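구매 요청 티켓: 찜기 작업대 그리퍼 추가분
상태: 보류(견적 대기)
요청자: Geert Vandenberghe
담당: Reginald Lindqvist

14:10 Geert
Pratlow 작업대용 손가락 팁 재고가 2세트 남았습니다. 뚜껑 손잡이를 잡는 쪽이 접시 쪽보다 빨리 닳습니다. 8월 예산으로 4세트를 추가 구매하고 싶습니다. Grodside 견적은 세트당 83유로이고 배송비는 별도입니다.

14:35 Reginald
같은 항목으로 올라온 요청이 이미 있습니다. Urkosthorpe 쪽에서 올린 건데 품번이 다릅니다. 어느 쪽이 맞는지 확인 부탁합니다. 팁만 필요한지, 손목 마운트까지 필요한지도 적어 주세요.

15:02 Geert
Urkosthorpe 건은 구형 품번이라 취소해도 됩니다. 마운트는 그대로 쓰고 팁만 교체합니다. 찐빵을 접시로 옮기는 작업은 양팔을 다 쓰기 때문에 한쪽만 바꾸면 파지력 설정을 따로 관리해야 합니다. 좌우 같은 품번으로 주문해 주세요.
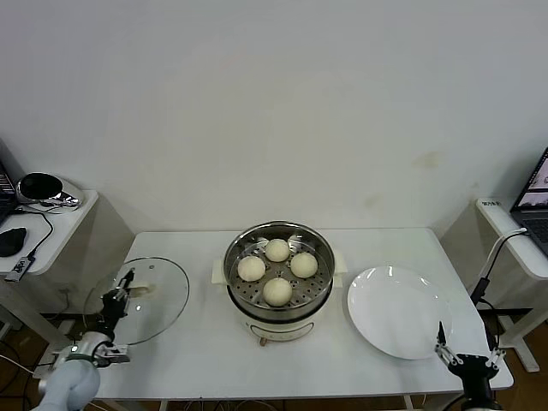 찜기와 접시는 지금 쓰는 것으로 계속 갑니다. 유리 뚜껑은 예비품을 하나 두면 좋겠는데 소모품 예산으로 처리할 수 있으면 이 티켓에서는 빼겠습니다. 케이블 정리용 덕트도 다음 분기로 미뤄도 됩니다.

15:20 Reginald
뚜껑은 소모품으로 처리하세요. 덕트는 제외했습니다. 팁 4세트면 332유로라 제 선에서 승인할 수 있습니다. 다만 Grodside 납기가 13일로 나와서 Văduva에도 견적을 요청했습니다. 호환 여부는 도면을 받아야 알 수 있습니다.

15:41 Geert
13일이면 남은 재고로 버틸 수 있습니다. Văduva 도면이 오면 체결 구멍 간격부터 보겠습니다. 안 맞으면 Grodside로 진행해 주세요.

15:48 Reginald
구형 품번 요청은 취소했습니다. Văduva 회신 오면 여기에 첨부합니다.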